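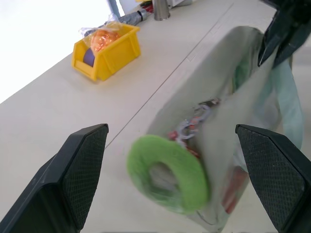

Sorting of mixed small goods at the Jidton returns room moved to the bagged method on 2020-06-23. Each lot now stays in one bag from intake to the sorting table, and a lot number is assigned before anything comes out. Translucent film is specified for all lots, so that contents can be checked without emptying the bag: in the one shown, a tangle of white and pale blue cord or wire can be made out through the plastic, and the fuzzy green ring is at the opening, where it can be logged first. Opaque carrier bags are no longer accepted at intake.

The order of work on the table is as follows. Soft items are removed first and set to the left. Cords, wires and anything looped come out together as one mass and are separated flat on the table. Pulling single strands through the mouth of the bag tightens the tangle and has split the film on several lots. Hard items stay in the bag until last. The empty bag is folded and goes back to intake if the handles are sound.

Gareth Hebden kept the figures for the trial period. Of 300 lots opened, 281 were closed on the same shift. The remaining 19 were held over, most of them for knotted cord. Total items logged came to 3,158. Yae Hoshino has asked that held lots be marked on the lot sheet as well as on the shelf label, as the two did not agree at the last check.

The Stallel bags run slightly narrower at the mouth than the previous supply. Corentin Marchal is comparing them with a wider size from Sekiguchi and will report in July. Until then, do not fill past the base of the handles. Lot sheets in the old layout can still be used up. Questions about numbering go to Renji Minami.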